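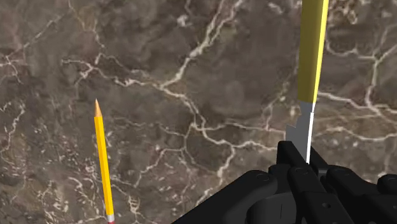

The pencil job in the simulator, with the gripper holding one pencil and a second still lying on the marble.

Quarter past seven, August, and Tomoyo Ichikawa has the side panel off the cell already. Coffee on the control cabinet, where it isn't allowed. Hex keys in her back pocket. She doesn't look up.

"Finger two is sticking again. Give me a minute."

It takes longer than a minute.

The cell belongs to Bestitz, who make drawing sets and school stationery in a long low building behind the ring road. One arm, one gripper, a tray of pencils at one end and open tins at the other. The arm picks, turns and places. A tin holds 24. When everything behaves it is the dullest machine on the floor, and Ichikawa would like it to stay that way.

Pencils are awkward things to pick up. Six sides, a slippery coat of paint, a sharp point at one end and a metal band with a rubber in it at the other. Squeeze too hard on the band and you mark it. Too soft and the pencil swings as the arm lifts, and then the point goes into its neighbour. They lost a whole afternoon's tins that way in the first month. Chipped paint, snapped leads, a bin full of seconds that the local primary school was very pleased to have.

So the work is mostly in the grip. Ichikawa sets it twice, once on the screen and once with her hands.

The screen comes first. Bestitz use a package called Vuvomel, which the older fitters distrust and the younger ones leave running all night. In it the gripper is black and chunky, all knuckles and pin holes, and the pencils are yellow with a grey metal band. The worktop is brown marble with white veins. The real one is grey steel.

"I like a busy background," she says. "If the vision can find a pencil on that it can find one on a scratched bench."

She runs the same pick over and over with small changes. Pencil leaning left, pencil leaning right. Two near each other, then two well apart. Held by the band, held by the paint. Pointing up the bench or down it. She is after the ones that fail, and she keeps them in a folder named RUBBISH, in capitals, which gets opened more than any other folder on the machine.

Then the bench. Panel off, air off, key out and in her pocket. That order, always. The gripper comes away on four bolts and goes onto a folded towel. She works each finger through its travel by hand, eyes shut for some of it, feeling for grit. Graphite dust is the enemy here. It is slippery when fresh, which fools people, but it packs down into the joints with paint flakes and turns to a sort of black paste. Cotton bud, a little solvent, wipe, again. The pins get pushed out and looked at under the lamp. A worn one has a shiny step you can feel with a fingernail.

This morning it's the second finger, lower joint. The pin is fine. The bush around it isn't. She has a spare in a tobacco tin, and the spare goes in with a press and some bad language.

The old schedule had the gripper cleaned every 90 hours of running. That came from Ivine, the firm that put the cell in, and Ichikawa says it was fair enough for the cardboard boxes they had in mind. For pencils she has cut it to 50. The production office grumbled, then stopped grumbling when the seconds bin stayed empty for a fortnight.

Nobody has written this down properly. There is a school exercise book hanging from the cabinet on a string, and its in her handwriting, and the shift before hers adds notes in green. "Bit slow on left." "Dropped one 4am, no reason." She reads those first, before the alarms list.

"The alarms tell you it stopped. Green pen tells you it was thinking about it."

Gripper back on. Four bolts, crosswise, snug and then tight. Air on. She steps back behind the line and jogs the arm down at a crawl, and now comes the part she won't let anyone hurry: re-teaching the pick. A gripper that has been off never goes back in quite teh same place. A hair out, nothing more, but a pencil is narrow. She brings the fingers down over a single test pencil, an ugly chewed one she has used for years, and nudges till they close without shifting it. Close, open. Close, open. Then a lift. Then a harder lift, with a quick stop at the top, to see if it swings.

It swings. She takes the speed down, adds a touch of pressure, tries it again. Less swing. Again.

Hirose, the other site, has the same cell and has been asking for her numbers. She sends them but doesn't think they'll help much. Their paint is glossier. They'll need there own folder of rubbish.

By half past eight the guard is shut and the first tin is filling. Around 185 tins is a decent shift and they have started late. Ichikawa watches three go through, takes one off the belt, tips it out on her palm and rolls the pencils under the lamp, looking at the bands. She puts them back in by hand, points all one way, and writes in the exercise book: F2 lower bush changed. Watch it.

The coffee has gone cold on the cabinet. She drinks it anyway and goes to find the missing bolt tray.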